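Forum Robotique scolaire et clubs > Projets d'élèves > Préhension

Sujet : Patins de pince qui se décollent, ou comment j'ai appris à haïr le double face

courroie_crantee
Bonsoir tout le monde,
J'encadre l'atelier robotique d'un lycée, niveau première et terminale, dix élèves. Projet de l'année : une pince tenue à la main, deux doigts parallèles, avec laquelle les élèves enregistrent des prises d'objets courants avant de passer à la version montée sur bras. On présente en mai à la rencontre inter-clubs de Kamermont, épreuve « Saisir et déposer ». Dix objets, tirés au sort par le jury dans une liste que le jury a manifestement composée un soir de mauvaise humeur.

Notre souci, ce sont les patins. Les doigts sont des blocs imprimés, épais, on pourrait caler une armoire avec. Dessus, on a collé une bande souple antidérapante. Au début, merveille. Au bout de 188 prises (les élèves tiennent un cahier, ils sont plus rigoureux que moi), le bord supérieur commence à rebiquer. À 234, on a arrêté, parce que la pince ramassait surtout ses propres patins.

L'état des lieux :
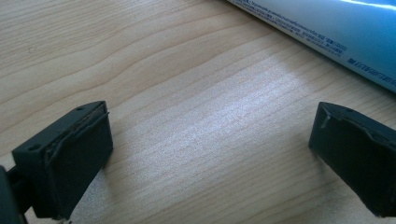
Les deux doigts ouverts au-dessus de la table, avec les bords de patins qui se soulèvent.

Questions : quelle colle, quelle matière, et est-ce que quelqu'un a déjà réussi à faire tenir du souple sur du rigide plus d'un trimestre ?

Merci d'avance, et soyez gentils, les élèves lisent le forum.

pignon_fou
Classique. Vous avez dégraissé avant de coller ?

courroie_crantee
On a dégraissé. Enfin, un élève a dit « c'est dégraissé » avec beaucoup d'assurance.

pignon_fou
Donc vous n'avez pas dégraissé.

Nepia_club
Chez nous on a eu exactement pareil l'an dernier. Le problème n'est pas la colle, c'est l'endroit où la bande s'arrête. Si elle finit pile à l'arête du doigt, chaque objet un peu large vient l'accrocher en entrant et la pèle petit à petit. Sur ta photo c'est bien le haut qui part, des deux côtés. Il faut la faire passer par-dessus l'arête et la pincer sur le dessus du doigt. Vous avez déjà des trous à cet endroit, profitez-en : une petite plaque, une vis, et on n'en parle plus.

v.sans.fin
Pas d'accord. Si tu rabats la bande sur le dessus, tu ajoutes une surépaisseur à l'endroit où tu en as le moins envie. Essaie ensuite d'attraper une pièce plate posée sur une table, tu m'en diras des nouvelles. Le doigt arrive de travers, la bande touche la première, et rebelote.
Il faut une rainure dans le doigt. Deux millimètres de profondeur, le patin encastré, aucun bord qui dépasse. Ça demande de réimprimer, oui. On est dans un club de robotique, c'est censé être la partie amusante.

Nepia_club
Réimprimer à quelques semaines de Kamermont, quelle bonne idée. Et pendant qu'on y est, on change le langage de programmation ?

v.sans.fin
Je connais un club qui l'a fait.

Nepia_club
Et il a fini combien ?

v.sans.fin
Ce n'est pas le sujet.

Lise Vachon
Bonjour, je m'occupe du club de Dravthorpe, côté mécanique. Avant de parler colle ou rainure, il faudrait savoir dans quel sens travaille le patin. Si vos élèves ferment les doigts puis soulèvent, l'effort est vertical et il tire toute la bande vers le bas. Si en plus ils tordent le poignet pour dégager l'objet, et ils le font tous, la bande prend du cisaillement dans l'autre direction. Aucun adhésif mince n'aime ça.
Regardez vos patins par la tranche. Si la colle est restée sur le doigt, c'est la face du patin qui ne tient pas, et vous pouvez changer de colle tant que vous voudrez. Si elle est restée sur le patin, c'est la surface imprimée, et là un coup d'abrasif fin suffit souvent.
Autre chose : les objets cylindriques et lisses sont les pires pour ça. Ils roulent un peu au contact, donc ils frottent avant d'être tenus.

courroie_crantee
Vérifié à l'atelier. La colle est restée sur le patin, à gauche comme à droite. Donc la surface imprimée. J'ai annoncé la nouvelle au préposé au dégraissage, qui a regardé ses chaussures un bon moment.
Pour les cylindres, bien vu, la liste du jury en contient plusieurs. Notre cahier dit que c'est là qu'on rate le plus, avec dans la marge la mention « objet de mauvaise foi ».

pignon_fou
Je ne dis rien.

courroie_crantee
Je t'entends ne rien dire.

rfairclough
Salut, Reece Fairclough, j'ai aidé deux saisons au club de Nepia (pardon d'avance pour mon français). Je suis entre les deux camps. La rainure est la meilleure solution mais pas maintenant. La vis est correcte si la plaque est très mince et la tête noyée. On a fait des plaques coupées dans un couvercle de boîte en plastique. Moche, mais c'est resté en place jusqu'à la fin de la saison.
Par contre, ne mettez pas de superglue sous un patin souple. Ça fait une croûte dure, le patin casse dessus, et après il faut gratter. J'ai gratté. Longtemps.

v.sans.fin
Je maintiens pour la rainure.

Nepia_club
On avait compris.

tournevis_plat
Question bête : pourquoi des doigts aussi massifs ? Avec des doigts plus fins vous auriez moins de masse au bout et vous verriez mieux ce que vous attrapez. Sur la photo, celui de gauche prend une place folle.

courroie_crantee
Pas si bête. Première version : doigts fins, très élégants, rendus superbes dans le logiciel. Cassés tous les deux la même après-midi, l'un pendant un essai, l'autre pendant l'explication de ce qui était arrivé au premier. La deuxième version a été dessinée par des gens vexés.

tournevis_plat
Je retire ma question.

Clundberg_atelier
On se croisera à Kamermont, donc je devrais me taire, mais tant pis. Nous, on a abandonné la colle ET les vis. Gaine thermorétractable large enfilée sur le doigt, chauffée, et un morceau de bande à l'intérieur pour l'épaisseur. Ça se change en cinq minutes entre deux passages. L'adhérence est moins bonne qu'avec une vraie bande nue, il faut serrer un peu plus fort.

Lise Vachon
Sur des doigts à section rectangulaire, la gaine va se tendre sur les arêtes et bâiller au milieu des faces, pile où on en a besoin. Sur les vôtres, à Clundberg, ça marche parce qu'ils sont presque ronds.

Clundberg_atelier
Exact, j'avais oublié ce détail. Je me tais, alors.

pignon_fou
Et l'ouverture ? Parce que si vous ajoutez des plaques, des gaines et du rembourrage, un jour la pince ne s'ouvrira plus assez pour le plus gros objet de la liste.

courroie_crantee
On a de la marge. C'est même la seule chose dont on ait.

Bon, décision du groupe, votée à main levée après un débat que je qualifierais d'animé :
on gratte tout, on ponce la face imprimée, dégraissage fait par deux personnes différentes dont une qui regarde l'autre, bande neuve, et petite plaque mince vissée sur le dessus, tête noyée. Rainure prévue pour l'année prochaine.

v.sans.fin
Merci.

Nepia_club
Ne l'encourage pas.

courroie_crantee
Petit retour. Patins refaits, plaques posées. L'un des deux trous du doigt gauche a un filetage douteux, donc une vis et beaucoup d'optimisme. On a repris le cahier à zéro. La pièce plate de v.sans.fin a été essayée en premier, par pure provocation des élèves : elle passe, à condition d'incliner la pince.

v.sans.fin
« À condition d'incliner la pince. »

courroie_crantee
Oui bon.

rfairclough
Pour le filetage, un insert laiton à chaud, si vous avez un fer à souder et quelqu'un de patient.

courroie_crantee
On a un fer à souder.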